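Coneo finger plate set, long pattern
Reviewed by Yiran Zeng, Sep 20, 2026

I look after a two-armed tabletop cell that sorts pantry goods into baskets. Our old finger plates had worn at the tips and the left arm had started dropping round jars. I ordered the Coneo long pattern set through Ciltley after reading the comments on their parts page. It took 14 days to arrive.

In the box you get four plates, a bag of screws, a hex key and one folded sheet of instructions. The sheet covers the Riletti wrist well enough. For the Xia wrist it has one small drawing with no torque value, and I had to email for it. The reply came the next morning.

Fitting was simple. Power off, lock out, old plates off, clean the mounting face, new plates on finger tight, close the gripper on a flat bar to line them up, then tighten. The first arm took me 58 minutes and the second was a lot quicker. Two of the supplied screws had rough threads, so I used my own.

You do have to redo the zero position afterwards. The new plates are a bit longer than the old ones and the arm will push into the table if you skip this. I also redid the wrist camera, as the plates take up more of the bottom of its view. Our label reader needed its crop moved up to suit.

For test items I used ordinary groceries, mostly spice jars and small tins, with plastic baskets to drop them in.
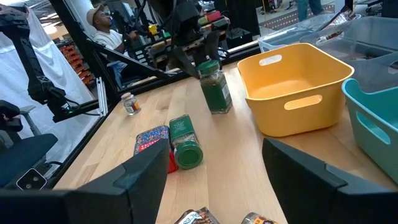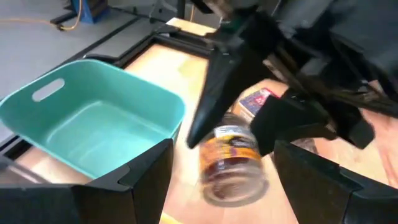 Both from the wrist camera with the plates on. The second has a glass jar at the fingers, beside the teal basket.

I ran 343 picks over three afternoons. Upright jars were no trouble. Jars lying down were fine once I dropped the closing speed. Flat foil packets are still poor, and I would keep a suction cup for those. The narrow tips help when two things are leaning on each other, and they get in beside a basket wall without catching the rim as often as the old ones did.

Wear so far is a light polish on the inside faces. Coneo says to check the screws every 2000 cycles. I will check them sooner, having found one slightly loose after the first afternoon. A drop of medium thread locker fixed it.

The price is fair for metal plates, though I think a spare pair of screws and a proper Xia page should be included. I will pull them off again in November and add a note on the tips.

Four out of five.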